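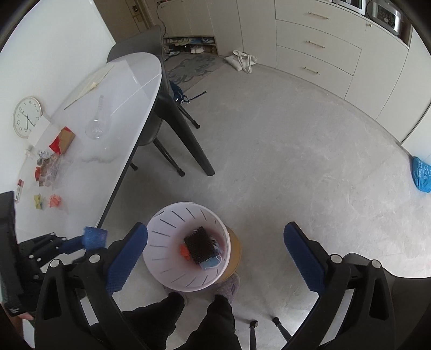
Tidying up sounds like the easy chapter, and it's the one I'd read first! The Tondgate rulebook for household robot data spends 40 pages on clearing a table, and I loved nearly all of them.

Wrappers and crumpled paper go in the bin. Glass stays put unless the task sheet names it. Fingers must open fully over the rim before the arm pulls back, and anything that misses gets picked up on the same take (no cutting!).

Soritix tried the rules on 400 recordings last June and threw out 80, mostly for rushed releases. Millet, its sister project, now asks for a second reviewer on every discard. I'd like to see that spread to kitchens next, where the draft is still thin on lids.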